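Finished Branum this morning, all 300 pages of it. It's a novel about two sisters who take over their uncle's market garden and slowly stop speaking.

The first 40 pages are mostly invoices and weather. Stick with them.

The younger sister's chapters are the best. The letters from Coman could have been shorter.
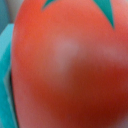 Red and green, very close up.

Library copy goes back in July. There are 3 holds on it. Next up is Kindetine.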